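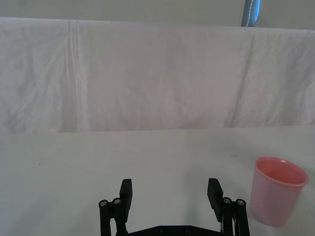
August. Mosaic test panel, second layout.

Dry-laid the border again on the 600 mm backer board. Mivetti sheets are 2 mm thinner than the Evell field tile, so the border sits low unless the bed is built up first. Tried the 6 mm notched trowel under the mosaic, then flattened the ridges before laying the sheet. Level is better at the corners, still slightly proud along the left run where two sheets meet. Mesh needs trimming back there.

Medallion cut-out: template from Tarnness measures 373 mm across. Scribed it on the back of the field tile and cut just outside the line. Two chips on the glazed edge, both will be under grout. Change the blade before the next one.

Bożena Pietrzak wants the joint width in the medallion matched to the field. Not possible with the sheet as supplied. Would have to take the pieces off the mesh and set them singly. Left as is for now.
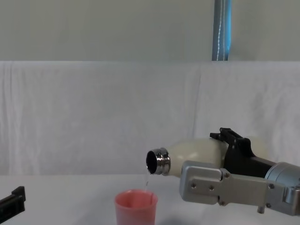 Grout

Mixed the grey from Piątek to the stiff end of the range on the bag. Small batches only, it goes off quickly in this heat. Worked diagonally across the joints, first wipe with a barely damp sponge. Haze on the matt pieces, none on the glazed. Seal the matt ones before grouting next time.

To do: order spare border sheets, check colour once cured, ask Tarnness for a template with the centre marked.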